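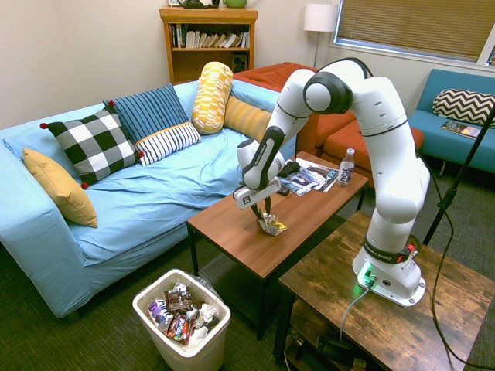

The slow return of the night train

Anyone who has woken up in a bunk somewhere north of Mekstead, with the blind rattling and a pink sky over the lakes, will tell you to do it at least once. I've now done it three times and I'm already looking at dates for December.

The sleeper to Provberg leaves in the evening and takes 13 hours, which sounds like a lot until you remember that you're asleep for most of them (or lying there happily listening to the points go by, which is nearly as good). You get a proper pillow, a reading lamp, a tiny sink that folds into the wall and a hook for your coat. What more does a person want?

Emil Thaler worked this line as a steward for eight years and still rides it for fun. He told me to book the top bunk, bring my own tea and get up for Erkness, where the train waits while they change the engine. "You can stand on the platform in your socks," he said. "People do." I did! It was freezing, and the bakery kiosk was open, and I ate a cardamom bun the size of my hand while the driver of the new engine waved at a small boy in pyjamas.

After Erkness the line climbs through 36 tunnels, most of them so short that you barely have time to see your own face in the glass. Then comes the Salgado viaduct, and everybody in the corridor goes quiet. Stand on the left. The river is a very long way down and there's a farm on the far bank with a red roof that seems to have no road to it at all.

Breakfast arrives on a tray soon afterwards: rye bread, cheese, a boiled egg and coffee strong enough to get you down the steps at the other end. 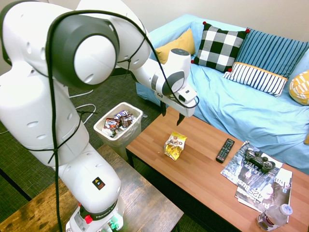
A light blue sofa and a wooden coffee table.

Planning the trip is half the pleasure, and it's best done at home with the old paper timetable spread out and a pencil in hand. Tickets for the shared cabins go first, so look early. If you can, leave a whole day free in Provberg before coming back. The station café does a fine fish soup, and the evening train is usually in the platform long before it leaves, lamps on, doors open.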